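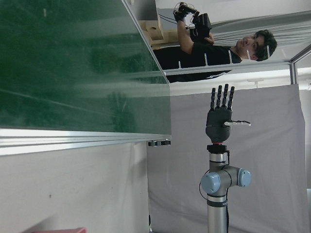

Will the Prilgate cell put the packers out of work?
So far it has mostly given them different work. Boxes get lifted less and the arms get watched more, and watching is apparently a full shift.

15th December, cell notes

The visitors from Brilau asked the question above, so it goes in the book with the answer they got.

The glove session took up the morning. Whoever wears it does the reaching and the hand is supposed to learn from that, so the best packer on the line now spends half a shift with an arm in the air. Sore shoulder, same as before, only now it counts as data.

Gray cloth is down on the table and still has its fold lines. Iron it or stop mentioning it. There's a dark smudge on it too, toward the middle.

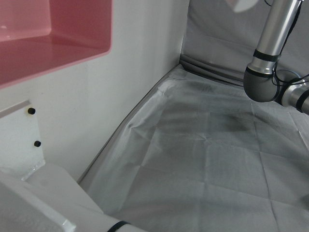

Cables and pendant

Old job description: pack. New job description: pack, find the right plug, read the pendant. The pendant marked "left" is labeled, which puts it ahead of most of the table. Two of us spent the time before lunch tracing one black cable through a lot of other black cables. Blue network bundle left coiled where it was.

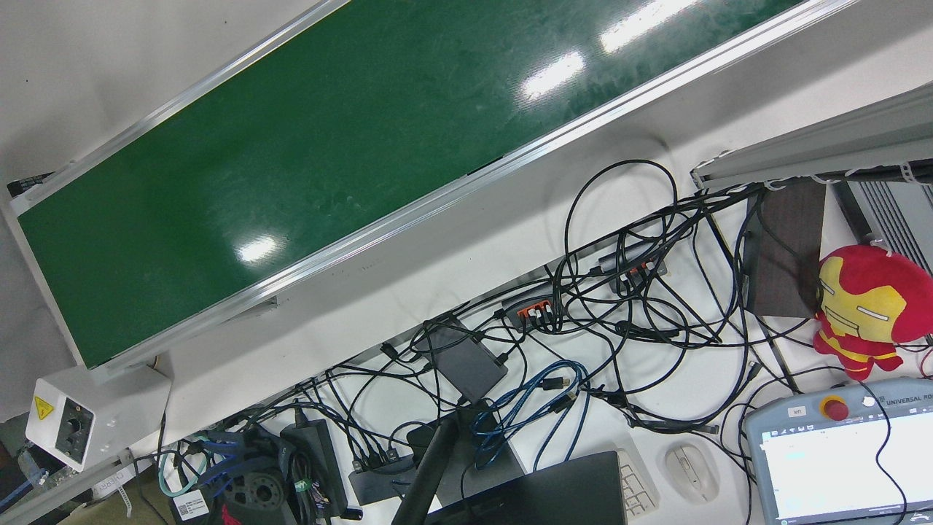
Marchuk want 32 clean runs before they talk about staffing. We have fewer. Operators asked for 2 things: a say in when the belt stops, and a chair. The chair was approved first.

Prorska's rota still lists "packer" and "robot minder" as separate people with separate breaks.

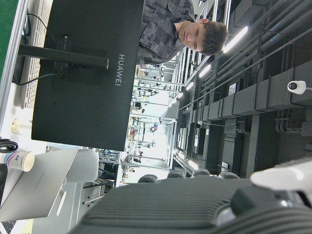
On paper the minder can leave the desk during a run. Tried it, came back early to check on things, will try again tomorrow. Ask about the rota. Iron cloth.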